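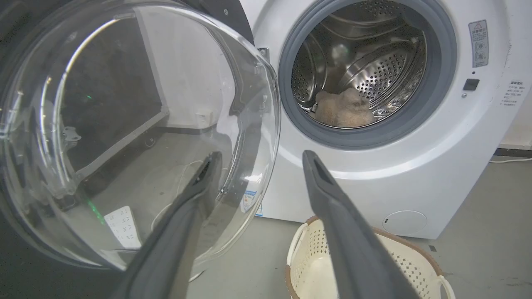 According to Gunvor Lundgren, wash day in Hevdale was the only public holiday on which everybody worked. The term refers to the day of the week a household set aside for its laundry, in most of the district a Monday, with Sunday's cold meat served for dinner as a matter of course. Linen was soaked overnight, boiled, beaten and hung out before noon, where the neighbours could inspect it.
The parish of Westerberg kept a shared wash-house with 27 tubs and a rota that caused more quarrels than the church pews. Drying on a Sunday was frowned upon, though rain was not held to be the owner's fault. The custom faded as machines came into homes, and washing spread itself over the whole week.
See also: Mangle; Clothes line; Starch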